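Part 3: Teaching Bustus a two-arm task

By now you should have Bustus installed, both arms homed, and a green light on each wrist. If you don't, go back to Part 2, I'll wait. My name is Brock Penner and I wrote most of the planner, so if a step in this part is confusing, that's on me.

We're going to set up a cloth-handling task. I like starting people on cloth because it has no fixed shape, and a sloppy config shows up fast. Rigid blocks will let you get away with murder!

3.1 Load the workspace file

1. Open the Rees panel and pick File, then Load Workspace. Choose two_arm_bench.

2. Check that the arm names match the real arms. Jog "left" by a tiny amount and watch which one moves. (I have swapped these myself, more than once.)

3. Set the planner port to 1434. If something else on your machine is already using it, change it in both places, the Rees panel and the Bustus config file.

4. Draw the keep-out boxes. You want one for each wall and one for the bin of spare fabrics on the right. Make the bin's box a good bit taller than the bin. The arm's cable rides up over the wrist in a loop, and the planner only knows about the cable if you leave it room. 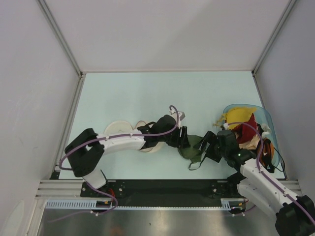
3.2 Set the handoff zone

The handoff zone is the patch of table both grippers are allowed into. Outside it, the planner treats the arms as strangers and keeps them well apart.

5. In the Zones tab, click Add Shared Zone and drag it over the middle of the table.

6. Set minimum tip clearance to 15 mm. You can go lower later on, once you trust your calibration.

7. Set zone priority to "left first" or "right first". Don't leave it on "auto" for cloth. Auto picks whichever arm has the shorter path, and with a floppy target that answer keeps changing, so you get two arms politely twitching at each other.

CAUTION: Keep your hands out of the enclosure whenever the shared zone is armed. Pausing the planner does not cut motor power. Use the stop button for that.

3.3 Add the container and tune perception

8. Put an open container in the shared zone, drop a single cloth in it, and hit Capture in the Drurnetti tab. Drurnetti is the perception side of things, and it wants to see the container and the cloth as two separate masks.

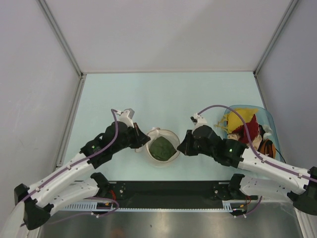

9. Look over the masks. The cloth mask should follow the fabric right out to its corners, and the container mask should stop at the rim. If the two bleed together, raise Edge Weight a notch and capture again.

10. See-through plastic is the usual troublemaker. If the rim comes out broken into pieces, turn on Closed Contour. It's slower, but I leave it on all the time now.

11. Save the capture. Mine came out as number 194, yours will be whatever's next in the folder.

Note: If you have the older Mavater driver, the Capture button stays gray until you restart the panel. Update to version 17 and it goes away.

3.4 Dry run

12. Take the cloth out, switch speed to Low, and press Preview. You'll get the planned path drawn on screen with nothing moving.

13. Happy with it? Press Run and keep a hand near the stop button the first time through.

If the planner quits with "no shared path", your keep-out boxes are probably overlapping the handoff zone. Shrink the bin box from the side nearest the middle and try Preview again. Still stuck? Send me the log and your workspace file together, please, as I can't do much with just one of them.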